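Speaker notes, grasp planning talk
November 29, 2018

Slide 1. Title. Say who we are in one line and move on. Mention that the planner is called Fivine and the logging tool is Idmont, people mix them up.

Slide 2. The problem. The old planner at Voltanico took a point cloud, fit a box to it and closed on the short side of the box. Fine for cartons. Bad for anything with a taper, where the fingers meet the surface at different angles and the object squirts out forward. Ask who has seen this. Wait for hands.

Slide 3. What changed. Fivine samples 2000 candidate grasps per object and throws out the ones that collide. What is left gets scored on contact angle at both fingers. Keep the top 5 and pass them to the motion planner. If all 5 fail we resample once, then give up and report it. Do not go into the scoring math here, it is in the backup slides.

Slide 4. Timing. 900 milliseconds from cloud to first plan on the lab machine. Most of that is collision checking. Somebody will ask about the GPU. We have not ported it yet.

Slide 5. Demonstrations. We recorded 201 grasps by hand to tune the score weights. Each log has finger width, wrist pose and video on one clock. Explain the clock bug: video stamps were written on arrival, so they lagged the pose. Idmont now stamps at capture. Logs from before the fix are not in the 201.

Slide 6. Control. Force limit is set per object class in a config file. Say plainly that this is a weak spot. A wrong class gives a wrong limit, and the planner has no way to notice.

Slide 7. Next steps. Port the collision check. Rerun on the Wyss bench with the same config. Replace the class lookup with a slip signal from the finger motor current.

Leave this last one up during questions. If time is short, skip slide 6 and take force questions here.

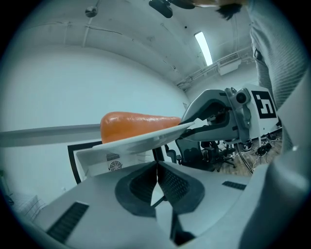
Backup slides start after this: scoring math, config format, list of failed grasps by class. The config format one still has the old field names.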